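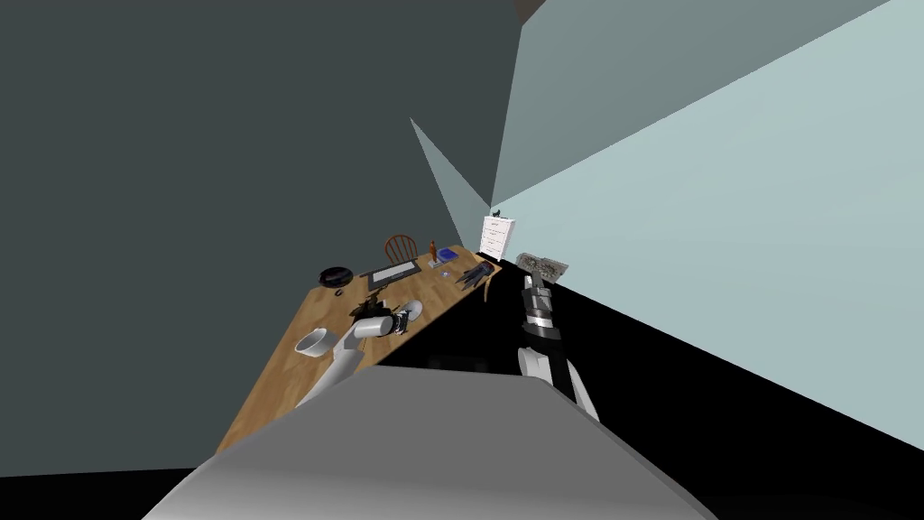
Fig. 1. Desk with wood-grain top at the room corner.

**Workstation and Small Office Inspection, Hukidden Building, second floor**

Inspected for: Coleo
Date: April 3, 2020
Form revision: 4
Rating key: P = pass, C = pass with comment, F = fail, N = not checked

Previous inspection was in December. Open items from that visit are carried over with their old item numbers in parentheses.

## 1. Desks and fixed work surfaces

| Item | Check | Rating |
|---|---|---|
| 1.1 | Legs and frame tight, no racking under side load | C |
| 1.2 | Top free of splinters, lifted edges, open joints | P |
| 1.3 | Drawer stops present and holding | F |
| 1.4 | Clearance behind seat at least 36 in | P |
| 1.5 | Leveling feet in contact with floor | C |

**1.1** Slight side play at the rear crossbar on two Vasseur desks in Room 278. Bolts were snugged by hand during the visit. Retorque with the correct key and recheck at next inspection.

**1.3** (was 1.4) Lower drawer in Room 278 pulls clear of the runner when fully opened. Same finding in December. Drawer has been taped shut and tagged. Replace the stop or remove the drawer.

**1.5** One foot off the floor by the thickness of a coin. Adjust.

## 2. Seating

| Item | Check | Rating |
|---|---|---|
| 2.1 | Five-leg base, no cracks at caster sockets | P |
| 2.2 | Gas lift holds height under load | C |
| 2.3 | Casters suited to floor type | F |
| 2.4 | Armrests secure | P |

**2.2** One chair sinks slowly, roughly an inch over the length of the check. Tag and swap out.

**2.3** Hard nylon casters in use on hard flooring in the corridor offices. Chairs roll away when the user stands. Order soft-tread casters; the stem size is stamped on the underside of the base. Chairs on carpet can stay as they are.

## 3. Electrical, portable and fixed

| Item | Check | Rating |
|---|---|---|
| 3.1 | Cords undamaged, strain relief intact | P |
| 3.2 | No power strip plugged into another strip | F |
| 3.3 | Receptacle covers present and uncracked | C |
| 3.4 | Panel access clear, 36 in depth | P |
| 3.5 | Panel directory legible and current | F |
| 3.6 | Space heaters: approved type, tip-over switch works | N |

**3.2** Two strips in series under the window bench. Disconnected on the spot. An added receptacle is the proper fix; quote requested from Wullell.

**3.3** Hairline crack at the lower screw, cover plate by the copier. No exposed parts. Replace within 90 days.

**3.5** Circuits 9 through 14 are labeled "spare" but carry load. Trace and relabel before any work is done on that panel. This item takes priority over everything else in section 3.

**3.6** No heaters found out. One is reported to be stored in a locked cabinet. Key not available.

## 4. Exits and walkways

| Item | Check | Rating |
|---|---|---|
| 4.1 | Exit doors open fully, latch and release | P |
| 4.2 | Exit signs lit, battery test held | C |
| 4.3 | Corridor width maintained | P |
| 4.4 | Floor surface free of trip edges | F |
| 4.5 | Stair handrails firm | P |

**4.2** Sign at the east stair dimmed during the battery test and recovered on mains. Replace the battery.

**4.4** Metal transition strip lifted at the threshold of Room 278. Taped as a temporary measure. Tape is not accepted as a repair and will be rated F again if found at the next visit.

## 5. Fire equipment

| Item | Check | Rating |
|---|---|---|
| 5.1 | Extinguishers mounted, gauge in range, pin sealed | P |
| 5.2 | Monthly tags initialed | C |
| 5.3 | Sprinkler clearance, 18 in below deflector | F |

**5.2** Tag on unit 491 has no entry for the month before the visit. Gauge and seal are good.

**5.3** Archive boxes stacked too high on the top shelf, north wall of the file room. Take down one row. Mark the limit on the wall with a painted line.

## 6. Lighting and air

| Item | Check | Rating |
|---|---|---|
| 6.1 | Task lighting adequate at work surface | P |
| 6.2 | No flicker or failed lamps | P |
| 6.3 | Supply vents unblocked | C |

**6.3** Cardboard deflector taped to one ceiling vent. Remove it. If the draft is a complaint, rebalance the branch.

## Closeout

Items rated F need a written response within 31 days. Items rated C may be closed at the next routine visit unless a shorter time is given in the comment. Item 3.6 stays open until the cabinet can be checked.

Send work order numbers with the response. Do not renumber items.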